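Setting up the parish sermon archive

Last revised 2021-09-18 by Yến Vương

These instructions cover the weekly filing of sermons at Drarwood parish, from the preacher's manuscript to the searchable page on the website. They assume you have a login for the parish computer and edit rights on the site. The same method is used at Belmonte, with different folder names.

What you need before you start

The preacher's text, in any word processor format. The audio recording, if one was made. The lectionary reference for the day, including the year of the cycle (A, B or C). Written permission from any guest preacher, which can be a one-line email.

Step 1. Name the file

File names follow a fixed order: liturgical year, season, week, preacher's surname. The second Sunday of Advent in Year C becomes C-Advent-02 followed by the surname. Use two digits for the week so that the files sort correctly. Principal feasts take the name of the feast in place of season and week, e.g. B-Epiphany.

The liturgical year turns over on the first Sunday of Advent. A sermon preached in January therefore carries the same year letter as the Advent before it. This is the most common filing error in the older material, and 14 files from the original scan still need correcting.

Step 2. Clean the text

Save a copy before editing. Remove stage notes such as "pause" or "look up", and any pastoral detail that identifies a parishioner by name or illness. If the preacher named someone from the pulpit with consent, leave the name in the archive copy and take it out of the web copy.

Do not correct the preacher's grammar. Sermons are written for the ear and a sentence fragment is usually intended. Obvious typing errors may be fixed. Scripture quotations should be checked against the translation read at the service – at Drarwood this is the NRSV unless the service sheet states otherwise.

Step 3. Add the header

Every sermon starts with the same four lines: title, preacher, readings, service. If there is no title, use the first reading's reference. Write Bible references in full on the first line where they appear (1 Corinthians 13:1–8) and do not abbreviate the book. The search index treats "1 Cor" and "1 Corinthians" as separate entries. 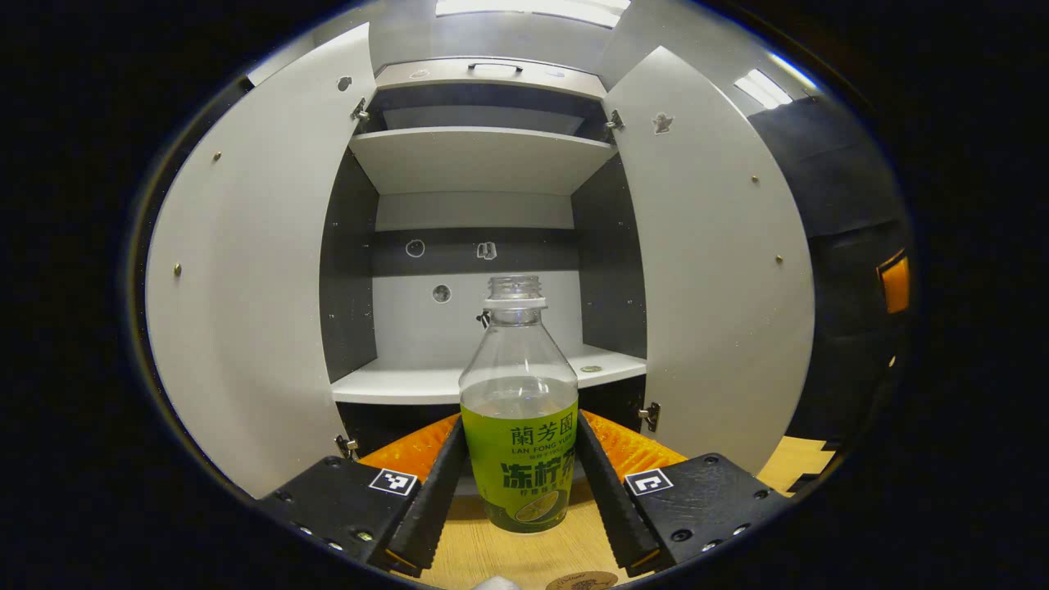 Where do funeral and wedding sermons go?

They are filed in the Occasional folder under the date of the service, and they are kept off the website unless the family has asked in writing for publication.

Step 4. Process the audio

Trim the recording to start at the opening prayer or the first words of the sermon, and to end at the Amen. Export as mono MP3 at 64 kbps. Music before or after the sermon must be cut, as the parish's streaming licence does not extend to downloads.

If the recording has failed, file the text alone and write "no audio" in the notes field. A re-recording in the vestry is acceptable provided it is labelled as one.

Step 5. Upload

Log in to Biten, which is the catalogue program, and choose New Record. Paste the header lines into the matching fields. Attach the text as a PDF and the audio as an MP3. Leave the record as a draft until the preacher has seen it. Retired clergy without email receive a printed copy, and a week is allowed for a reply.

Once approved, change the status to Published. The web page updates overnight.

Step 6. Back up

Copy the new files to the Renia drive in the parish office safe at the end of each month. Open one text and one audio file from the drive to confirm that they can be read. Initial the sheet inside the safe door.

Older material

The catalogue holds 689 sermons, of which 434 have both text and audio. A further 102 handwritten manuscripts are in the grey archive boxes and have not been transcribed. Do not put these through the sheet feeder; the paper tears at the fold. Use the flatbed at 300 dpi, greyscale, and return each sermon to its own envelope before opening the next.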